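Handheld gripper collection rules: which ones do you really enforce?
Board: Data Collection & Teleop > Good Practice
February 2021

gristmill_77
We're rewriting our house rules for tabletop recording (hand-held grippers, table setting and clearing) and the draft I got handed is 3 pages long. Half of it was lifted from the Flornetix guide. I don't buy most of it. Main offenders:

1. Grip every utensil at the balance point.
2. Never record with worn pads.
3. Reset the table to the same layout before each take.
4. Fingers must be visible at all times.

Number 4 I can live with. Number 1 was written by somebody who never cleared a table. With a fork I want the pads square on the flat sides of the handle, and I don't care where it balances.

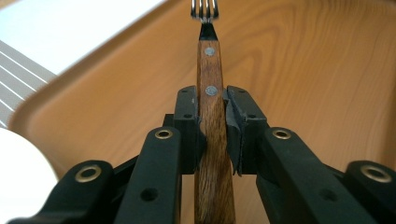

Show me a balance point rule that survives a drawer full of mixed cutlery. Our people would spend the whole shift testing forks on a finger. Has anyone measured whether any of this helps, or are we all copying each other?

palletjack
Copying each other, mostly. We ran the Flivivness checklist for a batch of 900 takes and threw out 200 of them for rule violations. Then somebody trained with the rejects put back in and we couldn't tell the difference. I'm not saying rules are useless. I'm saying that checklist was.

oddly_torqued
Couldn't tell the difference on what, though? If your test was the same table with the same tray, of course it looked fine. I've heard this story a lot and the test is always easy.

palletjack
Same room, different table. Fair point, I wouldn't publish it.

oddly_torqued
OK so then it's a shrug, not evidence. On rule 1 I agree with OP. "Balance point" should say "somewhere you can hold it without it rotating." On rule 2 I don't agree at all. Pad wrap peels, people stop noticing, and then one operator is squeezing twice as hard as the next one. Check pads at the start of every session and write it down.

gristmill_77
Writing it down I'll accept. What I won't accept is "never." Scuffed is fine. Slipping is the problem. If the rule can't tell those apart it gets ignored by the second day, and then people ignore the good ones too.

Plates are where I'd like a real rule, because people do all kinds of things with them. Mine would be: one pad each side, object between them, and stop closing once you have contact. 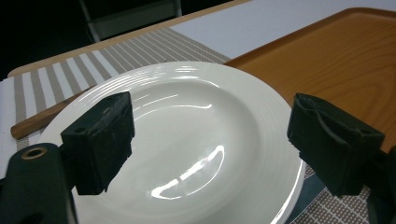
The draft also says nothing may be touching or under an object when you grip it. On a set table? There is always a mat, a tray, a cutlery handle. Clear all that away and you've recorded a table no one eats at.

bench_vise_bo
Going to defend the boring side. We share data with the Istcombe group and the Bălan project, and without a fixed reset (your rule 3) our takes couldn't be compared at all. We lost 580 takes last May to "just set it however." Half had no record of the starting layout.

gristmill_77
That's a record keeping problem. Log the layout and vary it. Why does it have to be identical?

bench_vise_bo
Because people don't log. They say they will.

oddly_torqued
Then they won't reset properly either, lol. You're trusting the same people both ways.

bench_vise_bo
A reset I can check from one still. A log I have to read.

palletjack
That's the first decent argument for rule 3 I've seen. Still wouldn't make it the default. Maybe one block of fixed takes per session and the rest open.

gristmill_77
I could sell that here. So far I have: no balance point, pads checked and noted, fixed block at the start then vary and log, fingers visible. The "nothing touching" line goes in the trash unless someone has numbers.

bench_vise_bo
No numbers. I'd still keep it for glassware.

gristmill_77
For glassware, sure.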